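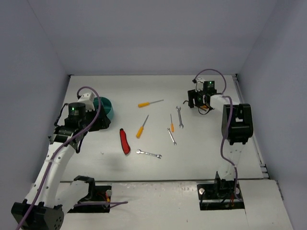

Two Arms in a Shared Shed: speaker notes
Tumton open workshop evening, April 30, 2024
Running time: 20 minutes, plus questions

Opening

Good evening, everyone, and thank you for coming out. It's lovely to see the benches pushed back and people sitting where the bandsaw usually gets in the way. (Pause for late arrivals – the side door sticks, so give them a moment.)

I said I'd talk about the two-armed bench cell I've been building in the corner, which most of you know as Gomero. The name came off an old crate lid I was using as a drip tray, and by the time I thought of something better it was written on all the cable labels. So Gomero it is.

I should say at the start that I'm not an engineer. I fitted kitchens for a long time and I came to this by way of wanting something to sort out the tool drawer. If I use a word wrongly, please put your hand up, and if I go on too long about cable clips, please put your hand up for that as well.

What I set out to make

The plan was modest. A white tabletop, low walls at the back and both sides, an arm at each front corner, and a job for them to do together: pick up hand tools and put them somewhere sensible. Screwdrivers, spanners, a cutter, that sort of thing. Small stuff you'd find on any bench.

I wanted two arms from the beginning. One arm can pick up a screwdriver perfectly well, but if there's a bowl to steady or a spanner to turn round so the open end faces the right way, you soon want a second hand, just as you would yourself. It did double the wiring. It also rather more than doubled the number of evenings, as my family will confirm.

The table and the walls

(Slow down here, people always ask about the walls.)

My first version had no walls at all, and I spent a good deal of July on my knees looking for things under the lathe. The walls fixed that, and they did something else I hadn't expected. With the workshop out of view, the camera has a much plainer background to deal with. Before, it would get terribly interested in anybody walking past in a bright jumper.

I went for a soft grey with a touch of lavender in it. I'd tried white first, to match the top, and I couldn't tell where the table stopped and the wall began, and neither could the software. The grey was the end of a tin from our spare room. If you're doing this at home, get the flattest paint you can find. Shine is a nuisance, and you'll be chasing reflections all winter.

Shadows are still a bother. An arm leaning over the table throws a grey patch on the white, and the tools lying in it look quite different to a camera from the ones lying in the light. I've moved the lamp 4 times and I dare say I'll move it again before the summer.

Mounting the arms

Each arm sits in a cutout in the front of the table. I cut them with a jigsaw and tidied them with a file, and I'd make them bigger if I did it again. There's a bracket in there, and a fastener, and a few thin wires, and then there's my hand trying to get at all three with a spanner. Leave yourself room. Whatever room you think you need, add a finger's width.

The other thing I'd pass on is to bolt down properly before you do any setting up. I had the right arm on two clamps for a week because I was impatient, and everything I taught it in that week had to be done again once the bolts went in.

Cables

(This is the part I've been told to keep short. Look at the clock.)

The purple cables are the bit visitors notice, and I'm fond of them myself. They run up along the white links from the base and loop over near the gripper, and the loop matters a great deal. If the cable is pulled tight it tugs at the wrist whenever the arm reaches out, and if there's too much slack it flops down and sweeps the table for you. I must have clipped and unclipped the left one 7 times, reaching the arm out as far as it would go after each try and watching where the cable went.

Small clips, by the way, and plenty of them. I used cable ties to start with and had to snip the lot whenever I changed my mind.

The little green lights on the grippers are simply there on the motors, but I've come to rely on them. I look for green before I put my hand anywhere, and then I go and press the stop button as well.

Choosing the tools

I'm often asked why the same old tools come out every time. The screwdrivers with the yellow-orange handles are good to begin on. The handles show up well against the white and they're fat enough for a gripper to get hold of. The spanners are the hard part of the set. They're silver, they're flat, they lie very close to the table, and the fingers have to come down just so or they skate off the top.

The teal bowl came from the workshop kitchen and I have promised to return it. Blades stay closed in the cell, always, and that goes for anybody who borrows it.

Software, briefly

I use a program called Plolport to record where the arms go and play it back, and a small planner I call Okoth that decides which tool to go for first. Okoth is 3918 lines long and I understand most of them. It keeps each arm to its own half of the table unless the other one is parked, which is a slow way to work but has saved me a lot of knuckles, theirs and mine.

(If anyone wants the code, there's a sheet by the kettle to put your email on.)

What I'd like to do next

I'd like drawers at the back for the tools to go into, and a softer pair of fingertips for the spanners. I'd also like somebody else to have a go at setting up a job from scratch with me sitting on my hands, so that I can find out which of my instructions only make sense to me. If that sounds like your idea of a nice evening, come and find me at the break.

Questions

(Repeat each question for the people at the back. Have the spare clips in my pocket to pass round. Tea is at the far bench, and please mind the extension lead.)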